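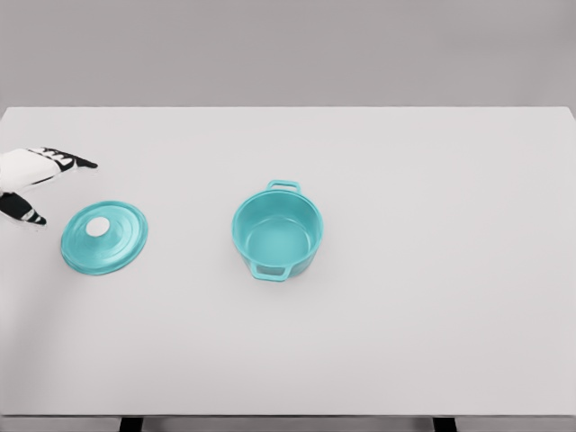
Mon club vient de prêter son avant-centre pour la deuxième fois en un an, et le communiqué parle d'une « étape importante dans son développement ». Le garçon a déjà connu tellement d'étapes importantes qu'il pourrait bientôt ouvrir une agence de voyages.

Je ne lui en veux pas, à Todor Popescu. On l'a présenté en août avec une écharpe et un sourire, il a joué 3 bouts de match, puis on a découvert qu'il ne « correspondait pas au projet ». Quel projet ? À Stitanstead, on en a changé comme de sponsor maillot, et je crois bien que Fatasov a tenu plus longtemps sur les manches que le dernier entraîneur sur le banc.

Le prêt avait un sens quand il s'agissait d'aguerrir un gamin de 19 ans en division inférieure. Il sert désormais à ranger les erreurs de recrutement chez le voisin, avec une option d'achat que le voisin ne lèvera pas. Pour le supporter, ça donne un effectif qu'on apprend par cœur en septembre et qu'il faut réapprendre en février.

Velimir Dervishi, le directeur sportif, assure que tout cela crée de la valeur. Peut-être. Moi, j'ai au fond d'une armoire 2 maillots floqués au nom de joueurs partis avant le premier lavage, et leur cote reste décevante.

Qu'on limite donc les prêts à 5 par club, moins de 21 ans uniquement. Les dirigeants crieront au scandale, puis ils seront obligés de regarder un joueur jouer avant de l'acheter. Oda Fagerlund, notre ancienne recruteuse, passait ses dimanches à faire ça, sous la pluie, avec un thermos. On ne l'a pas prêtée, elle. On l'a remplacée par un logiciel.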